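Denstead switches to scheduled pad changes on its hand-held grippers

Denstead has changed the way it looks after the paired hand-held grippers used for its fruit sorting recordings. Starting in December, the ribbed pads inside the jaws are replaced after every 200 picks per hand. Until now they stayed on until an operator noticed fruit slipping.

The change was proposed by Ashley Cheetham, who runs the kitchen station, after a run of 2000 picks was checked at Garside. In that run 155 picks had to be thrown out, most of them from the second half, when both pairs of pads had worn smooth at the tips. Small, glossy fruit caused the most trouble.

Cheetham also found that the linkage screws on one unit had worked slightly loose, so that its two fingers no longer met squarely. Tightening them is now part of the same job.
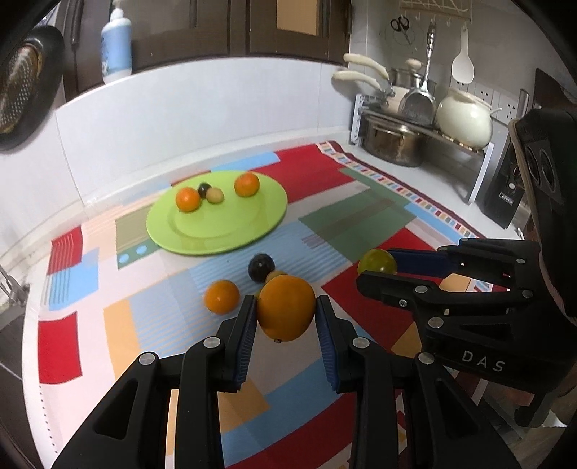
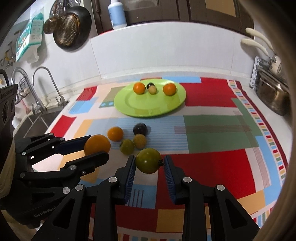 Blue pads line the jaws of the grippers, and round silver pivots mark the joints.

The work takes two people at the bench. One holds the gripper steady with the jaws open while the other peels off the old pads, wipes the inner faces with alcohol and presses the new ones on from the base toward the tip. The pivots are then checked for side play. A pivot that moves when the finger is pushed sideways gets a new washer, and the unit stays off the station until the finger closes straight.

After each change the operator closes the jaws fully three times and resets the zero point in the recording software. Skipping the reset was behind a batch of wrong jaw widths in the fall, according to Malcolm Crabtree, who handles the data at Garside. The lenses on each unit are wiped at the same time and the housing mounts are checked by hand.

Replacement pads come from Zukatitz in sets of four, enough for one pair of grippers. Keith Bellamy keeps the stock and logs each change on a card stored with the unit. Cheetham has asked for a harder pad to try on citrus, and a trial set is on order.

Colin Whiteley will train operators on the evening shift next. The pick limit will be reviewed once both shifts have a full month of cards.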